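Footed glass mugs on a wooden desk: rings, tipping and sleeving

Posted in Home and Household, Letcombe Community Help
Friday, April 17, 2026

prurnadville_desk

I keep two clear glass footed mugs on my desk, the sort with a handle, a short stem and a flared round base. The desk is light wood with an open grain, oiled last November and not touched since.

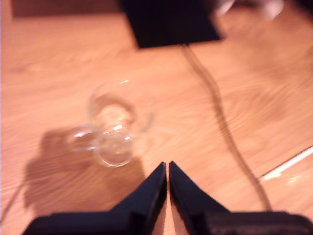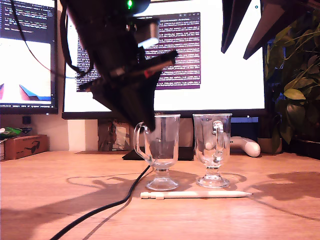
I have two problems. First, pale rings are forming in the oil finish where the bases stand. They match the outer edge of the foot and do not wipe off with a damp cloth. Second, the mugs are top-heavy when full. The foot is narrower than the bowl, and a knock to the handle is enough to put one over. Each holds 300 ml.

I would like to keep using them at the desk. Is there a mat or coating that deals with both, and can the rings be removed without stripping the whole top? I also need to know whether hot drinks are safe in this shape of glass. There was no leaflet in the box.

grainfiller

Taking the rings first. Pale marks in an oiled surface are normally moisture held in the finish. Dark marks are in the timber itself and are a different job. For pale ones:

Leave the area bare for a few days with the heating on. Light marks sometimes fade without treatment.

If they remain, rub along the grain with a fine grey abrasive pad and a little of the same oil used originally. Do not work in circles. On wavy grain follow the general direction of the board.

Wipe off all surplus oil after 10 minutes. Surplus left on the surface goes tacky and will mark again within a week. Lay the oily cloths out flat outdoors to dry before binning them, as they can self-heat if bundled up.

Keep everything off the top overnight at least. Full hardening takes longer, and the tin will give a figure.

A small area can be treated on its own. Feather the oil outwards past the mark and the edge will not show much. If it does, do the whole top with one thin coat.

For the mat, use cork or felt-backed cork, flat, wider than the foot by a finger's width all round. Avoid soft rubber or PVC on an oiled finish. Some of these contain plasticisers that leave a stain worse than the ring.

Shih

Agree with the above on cork. On stability, the foot diameter is fixed, so the things you can change are fill level and position. Filling to two thirds lowers the centre of gravity. Set the mugs at the back of the desk with the handles turned inwards, where a sleeve or a cable is less likely to catch them. A coaster with a raised lip also stops the foot sliding, though a hard knock will still tip it.

As to hot drinks, it depends on the glass. Borosilicate will take them. Plain soda-lime glass may crack if the temperature changes quickly, and the thick part where stem meets bowl is the usual place. If there is no marking on the base, treat it as soda-lime and keep it for cold or lukewarm drinks. I would not go above 60 degrees. Check the rim and the handle joints for chips after any fall onto the desk, and stop using the mug if you find one.

zurnow_lane

I had the same rings and put a sheet of clear plastic over the desk. Works fine but looks cheap. Mine was 35 cm wide and should have been wider.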